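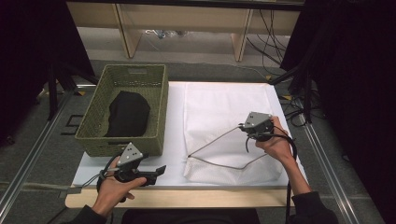 Chapter 13
Caring for Household Textiles

Chapter Outline
Sorting and inspection
Reading care labels
Folding and flat storage
Keeping a linen record
Long-term storage

Key Terms
colorfastness, fiber content, grain, linen record, selvage, soil level, turnaround

Introduction

Every household, hotel, and care home depends on a supply of clean textiles. Sheets, towels, tablecloths, and garments are handled more often than almost any other goods in a building, and they wear out through handling as much as through use. The earlier chapters of this book dealt with how fibers are spun and how cloth is woven, knitted, and finished. This chapter turns to the work that begins once a textile has been bought and put into service.

The study of textile care was for many years treated as a matter of habit, passed from one worker to the next. Methods differed from building to building, and sometimes from floor to floor. A sheet might be folded in thirds in one wing and in quarters in another, so that the two could not be stacked together. Present practice asks for a written procedure that any trained person can follow, and most training programs now teach sorting, inspection, and folding as separate skills.

A Case to Consider

The Prunside Guest House has 15 bedrooms and a dining room that is open to the public in the evening. When Loredana Gatti became its manager in May, she found a linen closet holding 400 pieces, many of them gray with age or missing a hem. The staff could not say which sheets fitted which beds. Clean tablecloths were kept on the same shelf as cleaning cloths, and guests had complained of stains.

Ms. Gatti asked her head housekeeper, Benedetta Ferri, to take everything out of the closet and examine it piece by piece. The work was done in the afternoons, between the end of room cleaning and the start of dinner service. Items were placed in one of four groups: fit for use, in need of repair, suitable for cutting down, and ready for disposal. At the end, 200 pieces went back on the shelves. The remainder were mended, made into dusters, or discarded.

The smaller stock proved easier to manage, but it also left less room for delay. A set of sheets sent out for washing had to be back before the next change of guests. The time between the removal of a soiled item and its return to the shelf is known as turnaround, and it determines how many sets a building needs for each bed. We return to the Prunside case in the review questions.

13.1 Sorting and Inspection

Sorting is the first step in textile care and the one most often rushed. Items should be divided by color, by fiber content, and by soil level. Dark garments are kept apart from white goods until their colorfastness is known. Loosely woven and mesh fabrics are also separated, as they can catch on zippers and hooks.

Inspection is carried out under good light on a smooth, clean surface. The cloth is laid flat and the hand is passed over it from one selvage to the other, feeling for thin places, pulled threads, and hardened spots. Both sides are checked. Small holes near a seam can usually be repaired, while a hole in the center of a sheet generally means that the piece must be cut down.

Any damage is entered in the linen record before the item leaves the table. At a minimum, the record gives the type of article, its size, the date it entered service, and the nature of the fault. A blank form is provided at the end of the chapter.

Learning Objectives

After completing this chapter, students should be able to:
Sort a mixed load by color, fiber content, and soil level.
Identify common faults in woven and knitted cloth.
Fold flat articles along the grain to a stated size.
Complete a linen record.
Calculate the stock needed for a given turnaround.

Before You Read

Choose one closet or drawer in your home and note how its contents are arranged. Bring your notes to class for use in Section 13.3.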